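Kitchen boxes can be borrowed again from the Trelia lending room

Aug 16, 2020
By Kerstin Dalen

The lending room at Trelia in Gadstead has started again to lend out its kitchen boxes, after a closing which lasted since February. The first boxes went out this week, and the booking list is open for everybody who has a borrower's card.

A kitchen box contains the ordinary things one needs to set a table, to practise laying out food, or to teach the words for what is in a kitchen. There are plates, bowls, boards, trays, cloths and jars, and in most of the boxes also some fruit and vegetables which are not for eating. The boxes are used by language classes, by play groups, by people who are learning to manage a kitchen again after an illness, and now and then by an amateur theatre that needs a breakfast on the stage.

"We were asked for them all through the spring," says Kenna Imrie, who manages the lending room. "People could live without the big jam pans and the tent. But the teachers wrote to me every week and wanted to know when they could have the lemons back."

The collection has 606 objects at this moment. Before the closing it was larger, but part of it was old and had to go. Chipped plates were taken out, and so were the cloths which could no more be washed properly. Donnie Strachan went through the shelves together with Imrie and wrote a new list, because the old one was made by hand and had many things on it that were lost years ago.

"There was a gravy boat on the list that I have never seen," says Strachan. "It was written there with three different numbers."

The money for replacing the old things came partly from the borrowers. A collection in the winter brought 1700 pounds, and most of it was spent on new boards, bowls and storage boxes with lids. The shop Tosh, in the same street, gave a price reduction on the bowls. A smaller sum was kept aside for the autumn, when more cloths shall be bought.

Things are laid out on the large table before they are packed. The table is covered with brown paper, and the paper is changed when it gets dirty or torn. Imrie prefers it to a tablecloth, as one can write on it with a pencil. In the old room the packing was done on two school desks pushed together, and small objects fell through the gap between them.
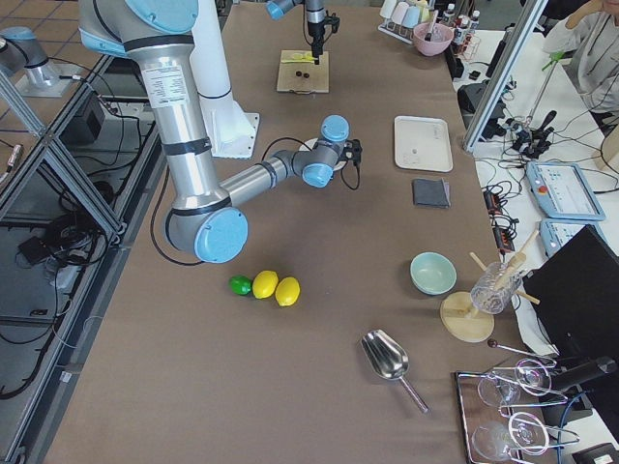 Lime and lemons on the large table at Trelia, with the white tray, the grey cloth and the mint-green bowl to the right.

The citrus fruits are among the most borrowed things in the whole collection. Strachan thinks it is their colour. A child who is asked to put the yellow one in the bowl and the green one on the tray knows at once which is which, and with the beige potatoes and onions the same exercise is more difficult. The potatoes are still available for anybody who wants them, he adds, and they are almost never out.

New in the boxes are the jars. Every larger box will have one glass jar, and one round wooden disk to stand it on. Some jars are lent empty and others with light wooden sticks in them, which the groups can use for sorting or for pretend cooking. Glass was discussed for a long time. Imrie was against it in the beginning, and she wanted only plastic jars for the play groups.

It was Widad Awwad who changed her opinion. Awwad teaches an evening course for newcomers in Gadstead and has borrowed kitchen boxes for several years. Her students are grown-ups, and she found it wrong to give them a toy kitchen.

"They have kept house in their own countries for twenty years," she says. "They know what is a bowl. What they need is the English word, and they need to say it while they have a real bowl in the hand."

In her lessons one person sets things on the table and another tells where they should go: beside the plate, under the cloth, on the board. The prepositions are the difficult part. Awwad says that after an evening with the box her students remember "next to" and "behind" far better than from the book, and that there is a lot of laughing when the cloth goes on the wrong place.

The result of the discussion is that there are now two sorts of box. The play group boxes have plastic jars only, and the boxes for grown-ups can have glass. The sort is written on the lid and also on the booking page. A person who books the wrong sort by mistake can change it at the counter, if the other sort is at home.

The website was made new at the same time. It uses a booking programme called Nisteo, in which the borrower can see a list of everything that is in the box before it is booked. Arnout Smits put in the lists and took the pictures for it. He asks the borrowers for patience in the first weeks, as some lists are not finished. In three of the boxes the boards are missing from the list, although they are in the box.

"If you find something that is not on the list, it does not mean it is a present," says Smits. "Please bring it back also."

There are some changes in the rules. A box could formerly be kept for a month, and it is now 10 days. It can be made longer one time, when no other borrower is waiting. The reason is the long queue after the closing. All boxes shall be returned with the things clean and dry, and the cloths shall be folded on the top and not used as packing between the plates. For that purpose there is paper in every box. Returned boxes stand on a separate shelf for some days before they are opened and checked.

Broken things cost nothing the first time, but the lending room wants to be told about it. Last year it happened often that a broken plate was silently replaced with another one from the borrower's home. This was kindly meant — but the sets became so mixed that in one box no plate was the same size as another. Strachan has put the strangers together in a box of their own, and it can be borrowed for half the price by those who do not mind.

The price of a box is otherwise the same as before. Schools in Gadstead pay nothing. For private borrowers there is a deposit, which is paid back at the return.

The autumn plans are not all decided. Awwad has asked for a box with a tea theme, and a play group wishes for one with only things that are round. Imrie finds both ideas possible. More doubtful is a wish for real kitchen knives, which came from a cooking club. The lending room has never lent out knives, and the insurance would have to be asked first.

Some things are also wanted as gifts. At the top of the list are:

Flat plates in white, without pattern
Wooden boards, square or round, without deep cuts
Kitchen cloths in plain colours
Trays with raised edges
Artificial fruit of natural size, but no bananas

The bananas have their own explanation. Before the closing, one family gave a full carton of them, and they fill the lowest shelf until today. Who needs bananas for a longer time, for example for a shop window, can ask Imrie directly and will not have to bring them back soon.

Gifts are received at the counter in the opening hours. Please do not leave bags at the door, as there is no roof over the entrance and two bags of cloths were spoiled by rain in the beginning of the summer.

The lending room at Trelia closes at 19 o'clock, and boxes must be fetched at least half an hour before this time, so that the contents can be gone through together with the borrower. Bookings are made on the website or at the counter. New borrowers need to bring a proof of address for the card.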